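Murnimska project – collecting grasp examples for the two-hand setup
Interim report, Ese Ugwu and Agata Orlandini. Supervisor: Laurinda Barros. 14 October 2019
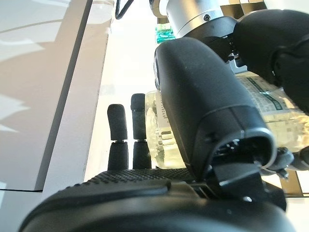 Our part of the project is the example set: people drive the hands, we record, the learning people train on it later. Handovers between the two hands are the hard bit so we started there. Wrist view matters more than we first thought. With a clear bottle the side camera mostly loses the outline, but from the wrist you still get something to go on – the thumb against the plastic, the small printed code by the finger, the band of green on the label. The other hand is in view as well, up at the top, so both sides of the pass end up in one stream. Downside is the thumb takes up most of the middle.

How we recorded
One person drives, one labels. Swapped every 60 minutes because driving gets sloppy after that (tired wrists). Each take is one try at a pass, start pose to release. Failed takes are kept and marked failed, not deleted. Margarida Cunha asked for this, she wants the failures for a separate test in December.

Where we are
1344 takes saved. Split over 9 objects, not evenly – far too many bottles, hardly any soft things. More than 50 had to go because the two camera streams had drifted apart in time and we couldnt line them up again. Fixed now by starting both from the same script. Should have done that on day one.

Problems
Labels. Agata and I didn't agree on what counts as "held". I said both fingers and thumb touching, she said it has to stay put when the other hand lets go. We went with hers and I relabelled all of my first week, which was slow and dull.
Driving style. Natália Patrício looked through the takes and could tell which of us was driving just from the speed. Bad sign, the model will probaly pick that up too. Need more drivers.
Lighting. Highlights on the clear plastic move about a lot between takes. Not sure yet if thats good variety or just noise. Left alone for now.

Still to do
– two more drivers at least, Natália has offered
– soft objects, plus something with a handle
– write down the "held" rule properly, with edge cases
– move everything off the Lakden drive before it fills up
– first small training run on bottles only, to see if the format even loads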